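Par Awuor Mushi
Mai

Le taux de réussite reste la monnaie courante des articles sur la manipulation robotique. On exécute une politique un certain nombre de fois, on compte les essais où l'objet finit au bon endroit, on divise. Je voudrais défendre l'idée que ce chiffre, publié seul, ne permet pas de comparer deux méthodes, et que la configuration initiale des objets devrait figurer dans les résultats au même titre que l'architecture du réseau.

Le cas qui m'occupe est banal : une fraise en peluche, un bloc vert pâle, un bol en bois, une pince parallèle.

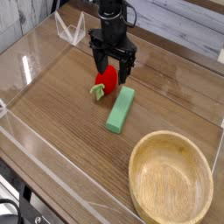
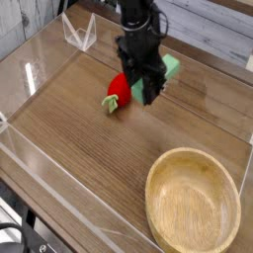 Fraise, bloc et bol sur le même plateau, à deux instants.

Pourquoi le voisinage des objets influe-t-il sur le taux de réussite ?

Parce qu'une pince parallèle a besoin d'un dégagement de chaque côté de l'objet qu'elle saisit. Lorsqu'un second objet occupe ce dégagement, le doigt le heurte, le déplace ou le saisit à la place du premier. La politique doit alors choisir un autre angle d'approche, ou séparer les objets avant la prise, ce qu'elle n'a pas toujours vu faire dans les démonstrations.

Le protocole Plukdale, que nous avons suivi à l'atelier Inine, prévoit 16 essais par politique, avec des positions de départ tirées au hasard dans une zone délimitée. La procédure paraît saine. Son défaut est que le tirage porte sur chaque objet séparément et ne contrôle pas la distance entre eux. Deux séries de 16 essais peuvent donc contenir des proportions très différentes de configurations serrées, sans qu'aucune ligne du rapport ne le signale.

Nous avons comparé deux politiques entraînées sur les mêmes démonstrations. La première, que nous appelons Mfinanga, prédit une séquence d'actions à horizon fixe. La seconde, Zorkgate, recalcule son action à chaque pas. Mfinanga a réussi 12 essais sur 16, Zorkgate 9 sur 16. Présenté ainsi, le résultat se lit comme un avantage de la première. Or un écart de trois essais sur un effectif de cette taille est compatible avec une absence complète de différence. Il suffit que quelques configurations difficiles aient été tirées d'un côté et pas de l'autre.

Hamisi Makori, qui a conduit une partie des évaluations, m'oppose un argument que je prends au sérieux. Selon lui, la randomisation finit par égaliser les difficultés, et fixer les positions de départ reviendrait à inviter les auteurs à optimiser pour ces positions. Sur le premier point, il a raison à la limite, mais personne dans notre domaine ne travaille à la limite. Les essais sur robot réel coûtent du temps d'opérateur, et les effectifs resteront petits. Sur le second, le risque existe. On peut le réduire en tirant les configurations une fois l'entraînement terminé, puis en les imposant à l'identique aux deux politiques comparées. L'appariement élimine alors une source de variance sans révéler le test à l'avance.

La remise en place exacte des objets pose une difficulté pratique. Une peluche n'a pas de pose parfaitement reproductible : elle se déforme, roule légèrement, et sa collerette de feutre modifie son appui. La superposition d'une image de référence au flux de la caméra fixe donne une précision que je juge suffisante, à condition de publier l'image de référence et la tolérance admise. Un bloc rectangulaire se replace plus facilement, mais son orientation doit être consignée, car elle détermine les approches encore libres.

Il faut aussi cesser de réduire un essai à un bit. Une prise manquée suivie d'une seconde tentative correcte, un transport réussi après avoir poussé l'objet voisin, un lâcher sur le bord du bol : ces issues sont comptées de la même façon ou de façons différentes selon les équipes, et la règle de décompte est rarement écrite. Une échelle à 3 niveaux (approche, prise, dépôt), accompagnée du nombre de tentatives, suffirait à rendre visibles des comportements que le taux global confond.

Je ne demande pas un banc d'essai commun à tous les laboratoires. Les tentatives de ce genre imposent un matériel que la plupart des groupes n'ont pas. Je demande que chaque tableau de résultats soit accompagné des images initiales de tous les essais, réussis ou non, et de la règle de décompte. Le coût de stockage est négligeable. Les relecteurs devraient refuser de discuter un écart de quelques points tant que ces images manquent, et je compte appliquer cette règle aux manuscrits que je reçois, y compris à ceux dont les conclusions me conviennent.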